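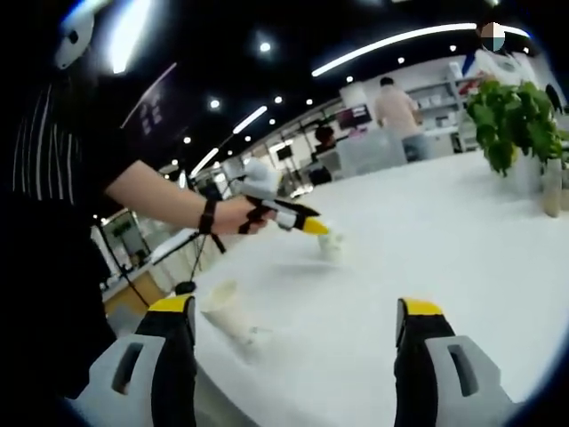 A small white cup on the table.

Trullau Household Water Program
Second Progress Report to the Altovska Fund

8 min read | 3 shares | 0 comments

Submitted 2021-03-04 by Ningsih Tambunan, Program Manager

1. Purpose of this report

The Trullau Household Water Program is required under its grant agreement to report to the Altovska Fund twice a year. The present report covers the period from the close of the first report in November to the end of last month. It sets out the work completed, the work delayed, the use of funds, and the changes to the plan for which we request the Fund's approval.

2. Background

The program supports households in the Trullau valley that draw drinking water from private wells or from small shared springs. These households are outside the area served by the Zernov pumping station, and the district has no plan to extend the main line to them during the life of the grant. The program offers free water testing, advice on well repair, and a partial payment toward the cost of repairs where test results show a need.

The grant agreement names four areas of work: testing, repair, public information, and record keeping. Each is covered below.

3. Testing

The program tested 574 wells and springs in the reporting period. Each source was tested for bacteria, nitrate, and hardness. Sources in the lower valley, where older wells stand close to farm drainage, were also tested for iron at the request of the residents.

Field staff follow the same procedure at each property. The tap or pump is run for several minutes, the outlet is cleaned, and the sample is drawn into a sealed bottle supplied by the laboratory. Bottles are kept cold and delivered the same day. In the first weeks of the period a number of samples reached the laboratory after the daily cutoff and had to be drawn again. The collection routes have been redrawn so that the most distant properties are visited first, and no late samples were recorded in the last two months.

Results are sent to the household by mail. Where bacteria are found, staff also call the household on the day the result is received and advise that water be boiled before drinking until a second test is clear.

Access remains the main difficulty. Snow closed the upper road for 11 days in January, and the visits planned for that time were moved to February. Several owners of seasonal properties have not answered our letters. We will write to them again in spring, when most of them return to the valley.

4. Repair

The plan called for 16 repairs to be finished in the period. Nine were completed. The remaining seven have been approved and assigned to contractors but not started.

The completed repairs were mostly to well caps and upper casings. Two involved moving surface drainage away from the wellhead, which required the consent of a neighboring owner in each case. All nine sources were tested again after the work. Eight gave clear results. The ninth, a shared spring on Ramadan Lane, still shows low levels of bacteria, and the contractor has been asked to inspect the collection box. Households on the lane have been told to continue boiling their water.

The delay in the other seven has two causes. The first is frozen ground, which made digging unsafe at four of the properties. The second is the supply of casing sections, which our contractors have had to order from outside the district. Delivery is now expected before the end of the month. We do not expect the delay to affect the total number of repairs completed over the life of the grant, although the work will fall more heavily in the summer than was planned.

5. Public information

Public meetings were not held in the period on account of restrictions on indoor gatherings. The program mailed a four-page guide to well care to every household on its list and set up a telephone line that is staffed on weekday mornings. Most callers have asked how to read their results. The nitrate figure in particular has caused confusion, as the laboratory reports it in a form different from the one used in the guide. A corrected insert has been printed and is being mailed with all new results.

The guide will be revised before the second printing. Residents have asked for larger type and for a page on storage tanks, and both requests will be met.

6. Record keeping

All test results have been moved from paper forms to a single database. The older records, some of which were handed over by the district in poor order, took longer to enter than was planned. A number of properties appeared under more than one owner's name, and these entries had to be checked against the land register. The checking is complete for the lower valley and continues for the upper valley.

Access to the database is limited to program staff. Results for individual households are not released to any other party without written consent.

7. Use of funds

Spending on testing was in line with the budget. Spending on repair was below budget by reason of the delays described in Section 4. Printing and postage went over budget, as the guide and the insert were mailed in place of the planned meetings. The money set aside for hall rental and travel to meetings has not been used.

A full statement of accounts has been sent to the Fund under separate cover.

8. Changes requested

The program requests the Fund's approval of the following:

a. That unspent repair funds be carried forward into the next reporting period.
b. That the unused meeting budget be applied to printing and postage.
c. That a second inspection of the spring on Ramadan Lane be paid from the reserve, should the contractor find that the collection box must be replaced.

9. Work planned for the next period

The seven outstanding repairs will be given priority as soon as the ground allows. Testing will continue in the upper valley, beginning with the properties missed in January. Sources that showed bacteria at any time in the past year will be tested again after the spring thaw, when surface water is at its highest.

Staff will also meet with the operators of the Zernov station to discuss the sharing of rainfall and groundwater readings. The station has kept such readings for many years, and they would help us to judge which wells are most at risk after heavy rain.

Questions on this report may be directed to Ningsih Tambunan at the program office in Trullau.

Share this report (3)
Comments (0)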